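Re: [jurkgate-tenants] Recycling room hours

> Does anyone know if the recycling room is still open in the evening? The sign by unit 405 has gone.

It closes at 17:00 now. Van der Merwe changed it in February, along with the lock – your old key won't work.

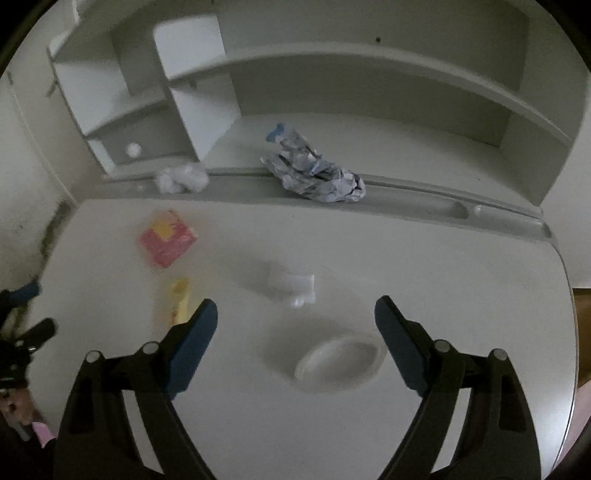
New keys are at the Ultitz office, two per unit. Bring your lease. I waited around 2 weeks for mine, so ask early.

Cardboard still has to be flattened. Glass goes in the crates by the back door.

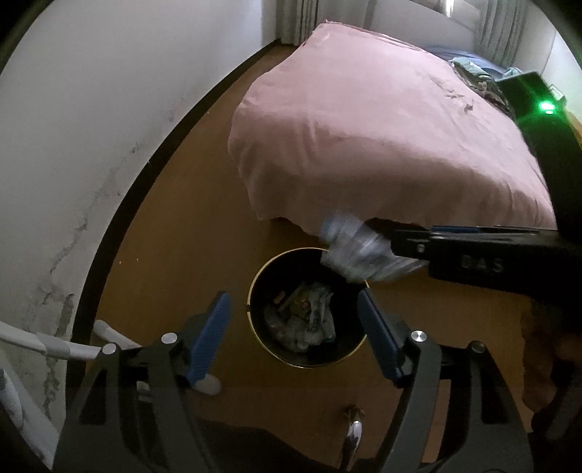

Foam packing isn't taken any more. Flastex will accept it if it's clean and bagged – ring the side bell.

Unit 17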